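Fumby Seed Sorting Set
Section 3: Setting Up and Sorting a Batch 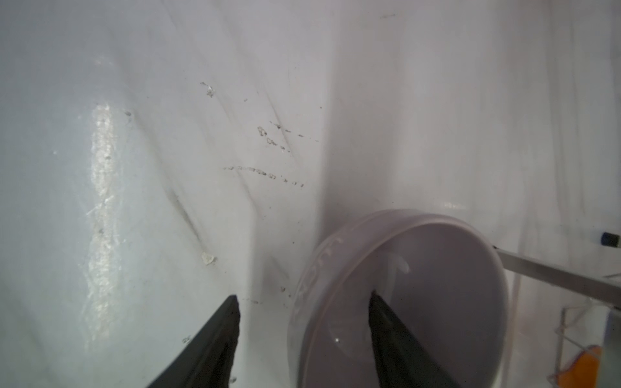

3.1 Before you start

This section covers laying out the sheet, placing the dish, sorting a batch of dry seed by hand, and packing up. Threshing and drying are covered in Section 2. Storage is covered in Section 4.

You will need:

The white sheet
The round shallow dish
The flat metal bar
The soft brush
The funnel
Paper packets (Ziduno size 6 or similar)
A pencil
A desk lamp, if the room has poor daylight

The lamp and the packets are sold separately.

Work at a table with no draft. Close nearby windows and turn off fans before opening any seed. Small seed such as poppy and lettuce moves with very little air, and chaff moves with even less.

NOTE: The dish has raised lettering on its rim. Small seed can lodge between the letters. Brush the rim before and after every batch.

3.2 Laying out the sheet

1. Clear the table and wipe it dry.

2. Unfold the sheet and shake it outdoors or over a trash can.

3. Drape the sheet over the table so that it hangs over every side. Do not pull it tight. A sheet that is drawn tight will bounce when you tap the dish, and seed will travel.

4. Press down the folds in the middle, where the dish will stand. Folds farther out can stay. They help stop seed that rolls away from you.

5. Lift the front edge of the sheet and lay it in your lap, or clip it to the front of the table so that it forms a shallow trough.

6. Look over the sheet for specks left from an earlier batch. Brush these toward you and discard them.

New sheets hold their packing creases for some time. This does not affect use. If a crease runs under the dish and makes it rock, move the dish.

CAUTION: Do not iron the sheet. Do not place it on a radiator, a warming mat, or any other heated surface.

3.3 Setting the lamp

Skip this part if you are working in daylight.

1. Stand the lamp to the left of the sheet if you are right-handed, or to the right if you are left-handed.

2. Aim the light low across the dish. Light from directly overhead flattens everything and makes empty seed hard to tell from full seed.

3. Check the sheet for glare. If a bright streak falls where you need to look, turn the lamp a little or smooth the sheet at that spot.

Use a bulb rated at 60 watts or less, and keep the lamp well clear of the sheet. Bulbs that give off heat will also dry out fine seed if the lamp is left on over an open dish.

3.4 Placing the dish and bar

1. Set the dish on the sheet with the open side up, within easy reach of your working hand.

2. Press lightly on opposite sides of the rim. The dish should not rock.

3. Wipe the bar with a dry cloth. Check both ends for dried pulp or grit.

4. Rest one end of the bar on the rim, with the rest of it lying off to the side of your working hand. Resting it on the rim keeps the tip out of the seed and makes it easier to pick up.

NOTE: If static makes seed cling to the dish, wipe the dish with a slightly damp cloth and let it dry fully in the air. Rubbing with a dry cloth makes the clinging worse.

3.5 Sorting a batch

Work with small amounts. For medium seed such as tomato or pepper, 200 seeds is the most the dish will take in a single layer. For large seed, use fewer. For very fine seed, start with a pinch.

1. Write the variety and the harvest month on a packet before you open the seed. Example: Skandthorpe Yellow, September. Stand the packet at the back of the table, off the sheet.

2. Pour the seed into the middle of the dish. Pour from low down.

3. Draw the flat side of the bar across the seed until it lies in one layer.

4. Tilt the dish slightly away from you and tap the near side of the rim with a fingertip. Round, full seed rolls to the far side first. Flat or empty seed stays behind with the chaff.

5. Set the dish level again. With the edge of the bar, draw the chaff up to the rim and over it onto the sheet.

6. Go through what is left and push out any seed that is split, shriveled, moldy, or clearly the wrong color. Push these onto the sheet as well.

7. Repeat steps 4 to 6 until you are satisfied with the batch. Two passes are enough for most kinds. Carrot, parsnip, and dill usually need a third.

8. Place the funnel in the packet. Lift the dish with both hands and tip the seed in. Use the brush for any that stays behind.

9. Fold the packet closed before you move on to anything else.

CAUTION: The bar is thin and its edges can scratch. Do not press down hard when drawing it across the dish. Scratches hold fine seed and are hard to clean out.

WARNING: Small parts and seed are a choking hazard. Some garden seed is poisonous if eaten, including castor bean, foxglove, and sweet pea. Keep the set away from children and pets. Wash your hands after sorting, and do not use the dish for food.

If you are treating seed that came already coated or dusted, follow the directions on its own packet. Do not sort coated seed in this set.

3.6 Changing from one variety to the next

Mixed seed is very hard to separate later, especially within one family. All cabbages, kales, and broccolis look much the same as seed. Clear the sheet fully between varieties.

1. Check that the finished packet is closed and labeled.

2. Brush the inside of the dish, then the rim, then the underside.

3. Wipe the bar from end to end.

4. Lift the two front corners of the sheet, then the two back corners, so that everything slides to the middle.

5. Carry the sheet to a trash can or compost bucket and shake it out.

6. Check the floor and your sleeves for strays.

7. Lay the sheet again as described in 3.2.

When you have several varieties to do, start with the largest seed and finish with the smallest. Large seed that gets left behind is easy to spot in a fine batch.

Do not try to save seed from the sweepings of more than one variety. Discard it, or sow it in a spare corner as a mix.

3.7 Cleaning and packing up

1. Wash the dish in lukewarm water with a drop of dish soap. Use an old soft toothbrush on the lettering.

2. Rinse the dish and stand it on edge to dry. Do not put it in a dishwasher.

3. Wipe the bar with a damp cloth and dry it right away.

4. Wipe the sheet with a damp cloth on both sides and hang it up for at least 30 minutes. Check that it is dry inside the folds before you put it away.

5. Tap the brush out against the edge of the trash can. Do not wash it unless it is sticky. A washed brush needs almost 6 hours to dry.

6. Fold the sheet loosely and lay it in the bottom of the box. Put the dish on top of it, open side down, with the bar and the brush beside it. The funnel goes in last.

Store the box in a dry place out of direct sun.

3.8 Common problems

Seed keeps rolling off the sheet.
The sheet is too tight or the front edge is lying flat. Loosen it and form the trough again (3.2, step 5).

Seed sticks to the bar.
The bar or the seed is damp. Dry the bar. If the seed still sticks, return it to the drying tray and see Section 2.

Full and empty seed will not separate by tilting.
There is too much in the dish. Take out half and try again. Flat seed such as parsnip does not roll and must be sorted by eye.

Dark seed is hard to tell from dark debris.
Lower the lamp, or move a little of the batch at a time to a clear part of the dish with the bar.

The dish is cracked or chipped at the rim.
Stop using it. Replacement dishes can be ordered from Skandthorpe or through Adeleke Garden Supply. Give the set name and ask for the shallow dish.

Section revised 23 November 2020.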